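From: Meinir Parry
To: breakroom-supplies list
Subject: Re: [supplies] Tea tray layout and refill levels

On the refill question from Duván (quoted at the end), I went through the Dirnholm sheets before answering. Total individual items drawn for the tea station over the period came to 2,551. Of those, 2,083 were tea in one form or another, and the remainder was creamer, sugar and stirrers. The split matters for the layout because the tray compartments are fixed and cannot be resized.

First, the clear tray. The question was whether it should sit under the brown one as a drip liner. I would keep it as a separate piece, flat on the table. The raised lip is enough to hold a small spill or a few used bags, and the base is transparent, so a stain on the wood shows through before it has time to set. The tabletop has a matte finish and marks easily if a wet cup is left on it.

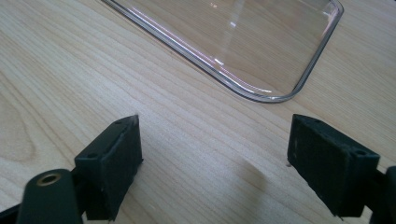

Two points on cleaning. Use warm water and a soft cloth only. The blue scouring pads from the sink cupboard leave fine scratches that turn the plastic cloudy, and that is how we lost the last one. Dry the underside before putting it back, otherwise it sticks to the veneer at the Revine office and takes some force to lift.

Second, the brown tray. Four compartments, one kind of item per compartment, no mixing. The flat packets and foil sachets should stand on edge so that the printed tops can be read without pulling them out. The pyramid bags cannot be stood up and there is no point trying. They go in loose, up to the rim and no higher, or the top ones slide over the divider into the neighboring compartment.

Current arrangement, with the pyramid bags at the near right:
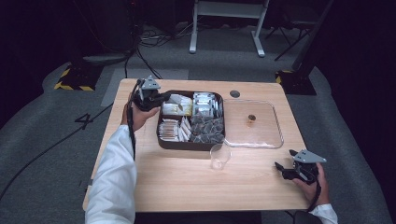 Four-compartment tray, with the clear tray to its right and a cup in front.

I do not propose to change it. Tullio asked for the pyramid bags to be moved to the back row, but they are the bulkiest item and refilling them over the top of the upright packets knocks the packets flat. Near row is correct.

Third, refill levels. Flerkau ships the pyramid bags in cartons of 50. Open one carton at a time and write the month on the flap. There is a carton on the shelf marked December that was opened while an older one was still half full. Please finish the older one first.

Cups stay on the table, one out and the rest in the cabinet. The stack fell behind the table twice when it was left out, and the cups that landed on the carpet had to be thrown away.

The Fjeld trays that Ladan mentioned have 6 compartments, but each one is narrower than our foil sachets are wide. The sachets would have to go in at an angle. I would not order them unless the supplier can confirm an inside width larger than the one on the data sheet.

Meinir

On the supplies list, Duván Zapata wrote:
> Has anyone worked out how many tea bags we should keep in the
> tray itself, as opposed to on the shelf? I have been filling it
> to the top each time and the bags end up in with the paper
> sachets.
>
> Also, is the clear plastic tray meant to go underneath the brown
> one? Rigoberto had it underneath, Tullio had it on top as a
> cover, and I found it in the sink. I don't mind which, but I
> would like it written down somewhere.
>
> Ladan says there is a tray with more compartments. If that fixes
> the first problem I am in favor of it.
>
> Duván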